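29 July 2018
By the Romdale student robotics group
14 shares | 2 comments

3. The Course Project

3.1 Setting and participants

The project was carried out in the second part of a one-year elective course on robot manipulation at Romdale. In the first part the students learn kinematics and simple motion planning, mostly on paper and in simulation. After the break in December they move to the laboratory and work with a real arm until the end of the course. The students had different backgrounds. Many of them came from mechanical engineering and had written very little code before, while others came from computer science and had never tightened a bolt on a machine. We considered this an advantage for the teams, but it also made the first weeks slow.

Each team received the same task. A set of small colored blocks is spread on a board, and the arm must move them according to a short written instruction, such as "push the blue cube to the green cylinder" or "separate the red cube from the group." The arm is not allowed to lift the blocks. It can only push them with the end of a rod. We selected pushing on purpose. In earlier years the teams spent most of their time on grasping problems, and the final reports were mainly about fingers that slipped. With pushing, the mechanical part is simple and the difficult part moves to the decisions: where to touch the block, in which direction to move, and when to stop.

3.2 Workspace

The workspace is a wooden board fixed on a perforated table. The wood was not our first choice. We started with a white plastic sheet, but it reflected the ceiling lights so strongly that the color detection of one team reported yellow blocks in places where there was only glare. The wooden surface is less uniform, and its bands caused some trouble for methods based on edges, but all teams could solve this with a simple filter. A second benefit is that the blocks slide on the wood in a more regular way. On the plastic they sometimes stuck and then jumped forward, and this behavior is hard to model for a beginner.

The board is held with small clamps. We ask the students to check them before each session, because a board that moves even a few millimeters makes the calibration useless. Two teams lost a full afternoon in this way. They believed that their transformation matrix was wrong and derived it again from the beginning.

The blocks have different shapes, and this is a part of the exercise. A cube pushed in the middle of a face goes straight, or almost straight. A cylinder turns easily and can leave the path to the side. The star and the heart are the most difficult ones, since the contact point changes when the block rotates. The students are free to choose in which order they study the shapes – most of them began with the cube.

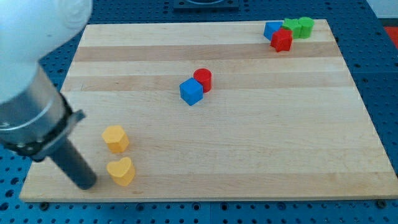

For the control software we used a small library called Ilter, which was written by former students of the course. It accepts a target position in the plane of the board and keeps the rod at a constant height. It also stops the arm if the rod is commanded outside a safe rectangle. The library does not include any planning. Everything above the level of "go to this point" had to be written by the teams, and they could use any method they wanted.

3.3 Data collection

Before writing a controller, every team collected demonstrations. One student moved the arm with a hand controller while a second student read the instruction aloud and started and stopped the recording. After some time they exchanged roles. We recommended short sessions, as the person who steers becomes tired and begins to push too fast. In total the teams recorded 2,403 demonstrations. After removing the recordings where the instruction was not completed, or where a block left the board, 1,183 remained for training. The others were not deleted. Several teams used them later to learn which pushes should be avoided, and we encourage this in the next edition of the course.

The placement of the blocks at the start was left to the students. This was perhaps a mistake. When we looked at the recordings together, we saw that people like to place blocks with comfortable distances between them, and the situations where blocks touch each other were rare in the first sessions. But exactly these situations are difficult. If one block stands against another, a push on the first one moves both, and the rod must come from a side where there may be no free space. After this discussion we added a rule that every session must include starting positions with blocks in contact, and also positions with a group near the border of the board.

3.4 Two approaches

The teams chose mainly between 2 approaches. In the first, called Trivel in the student reports, the position of each block is detected with a camera and the push is computed by geometry. The program selects the side of the block opposite to the goal, moves the rod there, pushes for a short distance, and looks again. It is easy to explain and easy to correct. Its weak point is the approach path, because the rod has to travel between the other blocks without touching them.

In the second, called Amundsen, a small network is trained on the demonstrations and gives the next movement of the rod directly from the image and the instruction. The teams with this approach needed more time before anything worked. For several weeks their arm made nervous small movements near the block and did not push. The reason was found in the data: during the recordings the students often waited with the rod close to a block while they were thinking, and the network had learned to wait also. After the pauses were cut from the recordings, the behavior became much better.

3.5 Evaluation

We tested all controllers on the same list of starting positions and instructions, with more than 730 trials over the whole test period. A trial was counted as successful if the block reached the goal and no other block was moved by more than its own width. This last condition was discussed for a long time with the students. Some of them found it too strict for instructions inside a group, where a small disturbance cannot be avoided. We kept it for the sake of a simple rule, but in the tables of the next section the trials with touching blocks are reported separately.

The geometric approach was more reliable for single blocks with flat sides. For the cylinders the difference between the approaches was small. With blocks in a group both had problems, though of a different kind – the geometric program often refused to start, as it found no free path, while the network started without hesitation and pushed the whole group away. Several students proposed to combine the two, with the geometric part used as a check before each push. There was not enough time left in the course to build this properly, and only one team presented a first version at the final meeting.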